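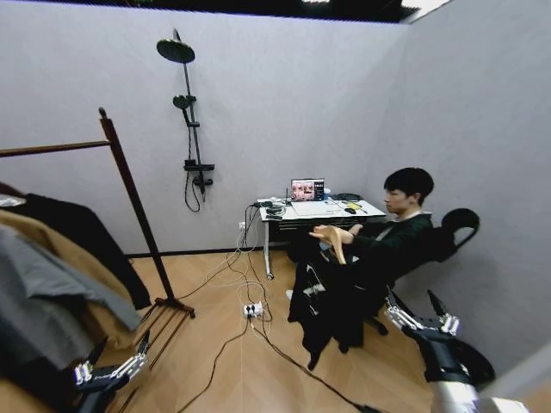
What is changing in the Watetti range this July?

Durelo is replacing the thermostatic cartridge in all Watetti wall-mounted shower mixers with a new unit, designated Golto, and is offering the same cartridge as a retrofit part for mixers already installed.

DURELO INTRODUCES GOLTO CARTRIDGE FOR WATETTI SHOWER MIXERS

Durelo, a maker of bathroom valves and fittings, today announced the release of Golto, a thermostatic cartridge for exposed shower mixers. Shipments to distributors begin in July. From the same month, every Watetti mixer leaving the company's Todorova plant will be fitted with the new part.

A thermostatic cartridge blends hot and cold water to a set temperature and corrects the blend when supply pressure or supply temperature shifts. In the outgoing Watetti cartridge, the wax element sits downstream of the mixing chamber and reads the water after it has passed a flow straightener. In Golto the element has been moved into the chamber itself, and the straightener has been removed. The piston is shorter and the return spring is stiffer.

"The old layout worked well at even pressures, but the reading came late when the cold side dropped," said Maj-Britt Lindqvist, head of valve engineering at Durelo. "Moving the element forward shortened the delay. It also meant we had to redraw the inlet ports, and that took most of the development time."

The cartridge body is molded in one piece. The previous body was made in two halves joined with a threaded collar, and service reports showed that the collar could seize in hard-water areas. Removing it also cuts the number of internal seals.

Testing

Durelo ran the cartridge on a closed-loop rig at Todorova for 3,000 hours. Supply pressure on the hot and cold sides was varied independently during the run. Cartridges were pulled at set points, opened, measured and refitted. A separate group was run on water with raised calcium content to check scale build-up on the piston and seat.

"We were mainly looking at the seat," said Kevser Tuncer, test laboratory manager. "Scale on the piston can be cleaned off in service. Scale on the seat changes the shutoff, and then the cartridge has to be replaced."

A field trial followed the rig work. The cartridge was installed in 40 apartments with mixed plumbing, including older buildings with shared risers. Installers logged the outlet temperature at handover and again at the end of the trial. Two units were returned for stiff handle movement. Both were traced to an out-of-tolerance spindle from an early tooling run, and the tool has been corrected.

Fit and installation

Golto fits all Watetti exposed mixers built with the wide valve body. It does not fit the narrow-body version, which remains in supply with its present cartridge. The valve body type can be read from the letter stamped next to the hot inlet: W for wide, N for narrow.

The cartridge is replaced from the front. The mixer stays on the wall and the supply connections are not disturbed. The water must be shut off and the mixer drained before the handle is removed. After fitting, the temperature stop has to be set again with a thermometer at the outlet. The stop position from the old cartridge cannot be carried over, as the spindle turns through a different angle.

"A plumber who has changed the old one will need about 14 minutes for this one, and a good part of that is setting the stop," said Valentin Mayrhofer, technical training manager. "I would ask people to read the sheet once anyway. The screen washers go in first now."

Inlet screens and washers are included in the retrofit kit. Handles, escutcheons and hoses are unchanged — existing spare part numbers for these remain valid.

Availability

The retrofit kit will be sold through plumbing wholesalers. A first batch of 800 kits has been set aside for service contractors, who can order through their regional Durelo office. The old cartridge will be supplied as a spare part until stock is used up.

"Contractors asked for early stock so they could carry it on their vans when the new mixers reach the wholesalers," said Joar Lie, sales director. "List prices for the complete mixers stay the same."

Installation sheets, dimension drawings and the spare parts list are available on request.

Press contact: Carola Stöcker, Communications, Durelo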